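# Denim and bed linen, back bedroom, Castancombe

September 25, 2024

These are notes on the folding work in the back bedroom of the house at Castancombe. The subject is denim, which behaves differently from every other cloth in the basket. It holds a crease, it is heavy at the seams, and a folded edge will not lie flat until the layers underneath have been pulled square. The bed linen was done in the same session and is mentioned where it bears on the order of work.

The method is the one Rozália Kelemen wrote up in August for the Vasthorpe laundry sheet, with two changes. The shelf depth here is 880 mm in place of the 1,000 mm she allowed for, and the final fold is made across the leg, not along it. Piroska Bodnár checked the measurements.

## 1. Taking hold of the cloth
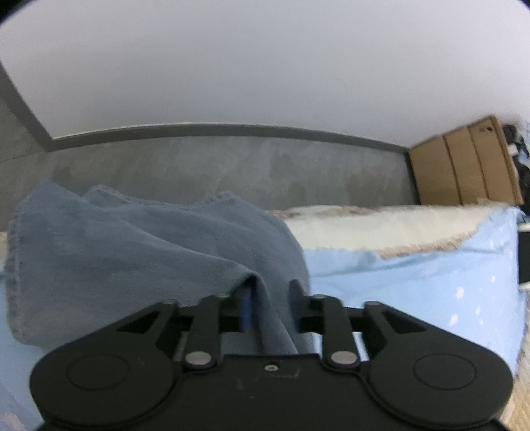
Crumpled denim should be lifted by a fold and not by a single layer. A single layer twists, and the weight of the garment then hangs off one side of the weave. With a fold held between the jaws, the cloth is drawn narrow at the grip and a deep crease runs down through the middle of it. The stitched seam along the left edge is the reference line for everything that follows. The frayed edge along the top is too uneven to measure from.

Hems are left until last. On washed denim the hem is usually the stiffest part, and if it is set first the rest of the leg has to be pulled to match it.

## 2. Drawing out between two points

Denim is tensioned on the diagonal before it is laid down. The pull is held for a slow count of five, then eased. A sharp tug marks the cloth at the holding points and gains nothing in length. Grip position is 100 mm in from a corner where the garment allows it, less on small sizes.
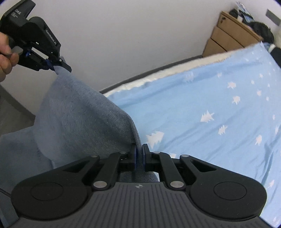
The twill line is the most useful guide at this stage. It runs at a fixed angle to the leg, and any part of the garment where the angle changes is still twisted. On the blue-grey denim the fine diagonal texture is easy to follow from the upper corner, and there is ribbing along the narrow folded edge that drops to the lower grip. Worn areas, such as the lighter ones towards the left, give more than the rest and need less pull. The light blue sheet with the white trees is on the right; sheets are folded to a finished width of 200 mm and go on the lower shelf.

## Finished sizes

- Denim, adult: 200 mm wide, seam side inwards
- Denim, child: 153 mm wide, seam side inwards
- Sheets, single: 200 mm wide, closed edge to the front

The sizes for towels are on the Wikine page and have not been altered.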